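Notes for the lettering talk – Istville library, Sunday, the downstairs room. Thirty minutes plus questions. Talk SLOWER than last time.

## Before starting

- water, clicker, spare batteries
- ask who has a shop, who runs a club or a stall, who just likes signs (hands up, don't let it turn into introductions)
- handout is at the back, one each, 30 printed so tell couples to share

## Opening (2 min)

Start with the bakery story. Moved to Istville, walked past the place on the corner for most of a year before I knew it sold bread. Sign was gorgeous. Thin gold script on cream. Could not read a word of it from across the street.

So the talk is about signs people can read. Pretty comes later. Say that twice, people like to argue with it.

Don't do the joke about wedding invitations, fell flat at Maihi.

## Distance first (5 min)

Ask: where is your reader standing? Most people design at a desk with their nose on the screen. Then it goes up on a wall and the reader is across a parking lot, holding a kid's hand.

Test anyone can do. Print it small, tape it to the far wall of the longest room you have, go make coffee, come back in and look. First look counts. If you have to walk closer, it's too small or too thin.

Numbers from the Maihi street fair walk – went round with a clipboard, 200 signs in one afternoon, my feet were ruined. Only 26 I could read from the other side of the road. Pause here. Let them do the math themselves.

What the good ones had in common:
- few words. One or two. Nearly all of them
- fat letters
- space round the words, even a bit too much
- plain backgound, no photo behind the type

Photo behind the type gets its own slide, the fish one. Leave it up till someone laughs.

## Color and contrast (6 min)

Light on dark, or dark on light. Mid on mid is where it goes wrong – the red on green sandwich board, the gray on slightly different gray at the dentist.

Squint test. Everybody squint at slide. What's left is what people see from a moving car.

Then someone always asks, can I use lots of colors? Yes! But then something else has to hold still. Keep the background one flat color, and keep the letters big, and you can get away with a lot. Each letter can be its own color if the dark behind it does the work. An outline helps too, mostly on the pale ones.

Short words again. Two rows, one word each, rounded and mostly lowercase up top, larger caps under it. Change of shape tells you it's two things before you've read either.
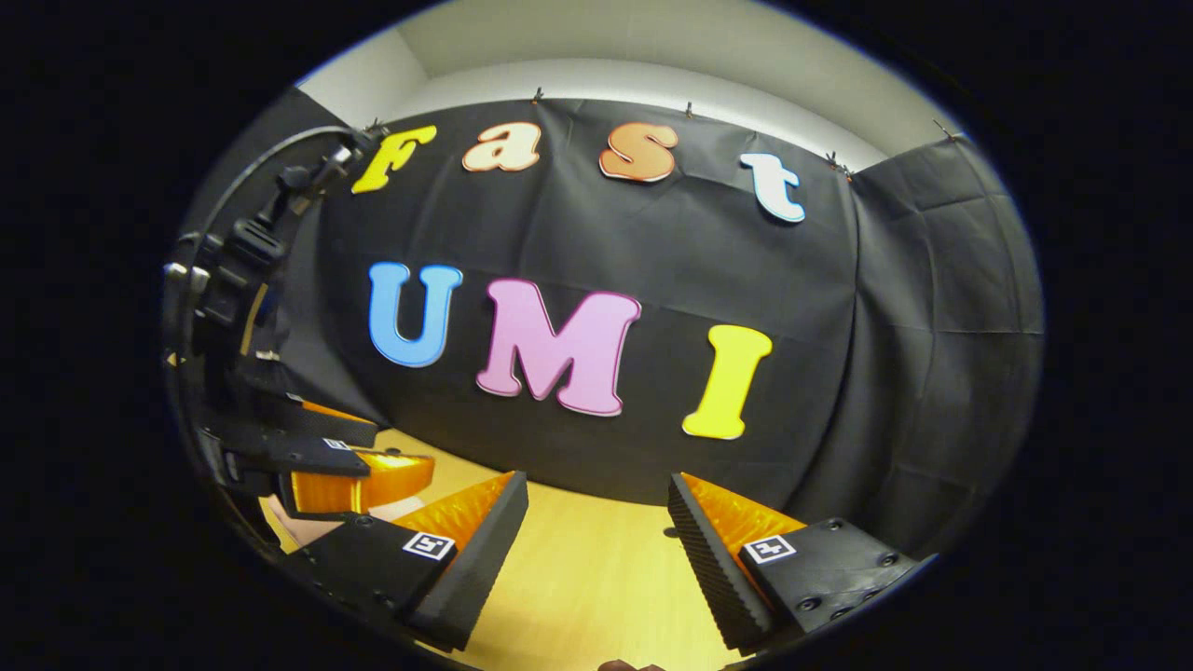
## Cut-out letters vs printed banner (6 min)

Slow down here, this is the part they came for.

Banner: one piece, quick, rolls up. Creases badly. If the name changes you pay for all of it again. The Nevex people reprinted theirs over one wrong phone number, ask me after.

Cut-outs: you can move them. Spacing can be fixed on the day with your own eyes. Lose one letter, make one letter. But they take a while to hang and you need a second person standing back and shouting left a bit.

Hanging order:
1. Find the middle of the wall. Mark it, chalk or tape
2. Middle letter goes up first
3. Work outward, one left one right
4. Stand back after every pair. Really do it
5. Only press them down hard at the end

Spacing is by eye. A ruler gives you equal gaps and they look wrong, becuase an I next to an M needs different air than an A next to a T. Show the wooden letters, pass them round, GET THEM BACK.

Fabric behind: pull it tight at the top first, then the sides. Wrinkles eat thin strokes. Pins go behind the letters where possible.

## Lettering mistakes, quick round (5 min)

If short on time cut this to the first two.

- all capitals in a script font. Please no
- stretching the type to fit the space. Use a bigger font or fewer words
- three typefaces on one board, two is plenty
- "welcome to" bigger than the name of the thing
- the apostrophe. Slide of the Idametti cafe menu, blur the prices

## Exercise if there's time

Paper, marker, pairs. Write the name of your shop or club big enough to fill the page, hand it to someone else, they walk to the far wall and hold it up. Then cross out words till it works. Give them 15 minutes, they will want more, don't give in, room is booked after us.

No time? Skip, point at the handout, back page.

## Close

Back to the bakery. They did repaint in the end – BREAD, white on dark green. Queue out the door in June.

Questions. Repeat each one for the back row. Leave the font list slide up while packing, people take phone pics of it.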